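Tuesday, March, started 9:40

Mishearings corpus. Picking up from where the last page ran out. Kátia in until lunch, me all day. Heating on, fan noise on everything recorded before ten, so nothing from before ten counts.

Tally carried over: 512 slips typed up, 24 still handwritten in the back pocket. 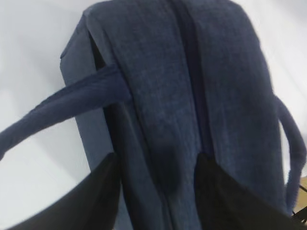

Navy bag, seam side.

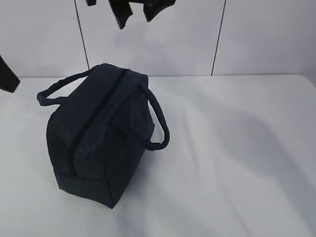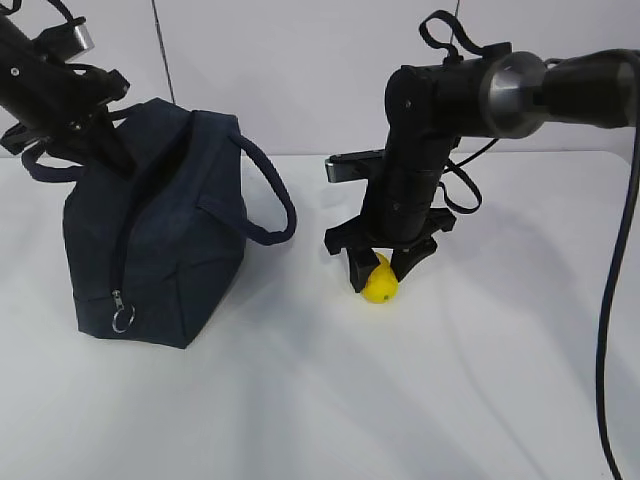 Chain runs (whisper line)

Same sentence passed down 16 people, one at a time, each writes what they heard before passing it on. Jestbridge evening group. Written card is the data, not the last spoken version -- keep forgetting to say this when I explain it.

Start sentence: "the ferry leaves when the bell stops ringing"
Card 3: the fairy leaves when the bell stops ringing
Card 4: same
Card 7: the fairy leaves when the bells stop ringing
Card 8: fairy lives where the bells are ringing
Card 12: fairy lights where the bells are ringing
Card 16: fairy lights are ringing

Big jump is 7 to 8. "Leaves when" to "lives where" in one go. Once fairy is in there it pulls the verb toward it, leaving is odd for a fairy, living somewhere is not. Then lights arrives at 12 and never leaves. Nice one. Cards 9 through 11 have bad handwriting, Kátia reads 10 as "loves where", I read "lives where". Logged both.

Second sentence was a dud. "Please put the kettle on the back burner." Came through whole, apart from a missing please at card 5. Too much kitchen in it, every word props up the next one. Want sentences where the words don't help each other so much.

Third: didnt get to it, room booked at nine.

Tagging

Bendeo export came out with all the accents stripped again. Kátia's own name comes back as K?tia in the annotator column. Fixed by exporting as tab separated and opening in the plain editor first. Write this on the wall.

Tags in use now:
SND sound swap only, meaning all over the place
SNS sounds drift but somebody has clearly made sense of it
DRP word lost
BRK word boundary moved (an ice / a nice)
FAM family word, used at home on purpose after the first mistake

Kátia does not like SND and SNS as separate tags. Her point: you can't tell from a card whether the person made sense of it or just wrote down noise. My point: fairy lights. We re-tagged the same 24 slips apart from each other, disagreed on 5. All five were SND/SNS. So she has a case. Leaving both in until the Kanberg batch is done, then look again.

FAM is the one I care about most and the one with least in it. The good ones come in by mail with a whole story attached and the story doesn't fit in any column. Added a free text column called story. Should of done it in the fall.

New FAM slips typed today:
"hopstical" hospital, still used by three grown siblings
"the day before now" yesterday
"windscream" wind or a windshield, family is split on it
"lasterday" any time in the past incl. years ago

Have lasterday from two unrelated households. Check dates on both letters.

Wall piece

Test print of the ferry chain on the long paper. One line per card, type size same throughout. Tried fading the words that dropped out, looked like a greeting card, took it off. Plain black. Gaps left as gaps so "ringing" stays in its column all the way down. Better. Ibarra paper curls at the left end, needs a night under boards.

Kátia wants the handwritten cards up next to the print. I don't, yet.

To do
- new start sentences, more than five this time, nothing kitchen
- ask Jestbridge for the quiet room
- type up the back pocket
- second opinion on card 10
- boards off the paper, morning
- windscream: write back, ask which sibling says what

Stopped 6:15.

Workshop notebook -- contact: Kátia Conceição | © the authors | Back to top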